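Kitchen Counter Sim: Frequently Asked Questions

What are you folks working on?

I'm Qianru Jin, and with Fung-ping Yip I run a small project we call Chiu. We want to know if a robot policy trained only in simulated kitchens can rank other policies the same way real kitchens would. We render a counter, scatter some everyday stuff on it (bread, a bowl, little shakers), and ask one arm to do a simple pick or place.

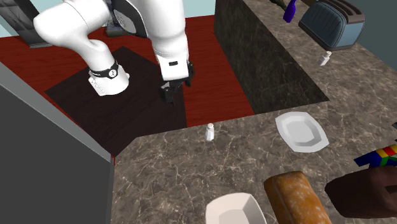 How many episodes do you run for each policy?

We run 50 for every task, with the objects shuffled each time. Fewer than that and our rankings kept flipping from one day to the next!

Why clutter the counter?

A clean counter makes everybody look good. Once you add things the policy never saw in training, scores drop fast — our best one lost some 40 points. Fung-ping picks most of the odd items and I love what she comes up with. 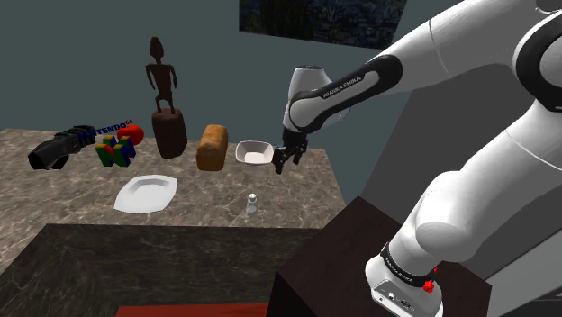 She also keeps a list of which ones trip up the policies, and we swap those in and out between rounds so we can see how much of a drop comes from one object and how much from plain crowding. So far crowding is the bigger deal, at least on our 9 tasks.

Does the sim ranking match the real one?

Mostly. The top and bottom policies land in the same spots, but the middle gets mushy. Friction is my main suspect, and I'm still poking at it.

Can I send you a policy to test?

Sure! Write to us at the Kokville lab and tell us what inputs it expects. We start new batches on Monday mornings.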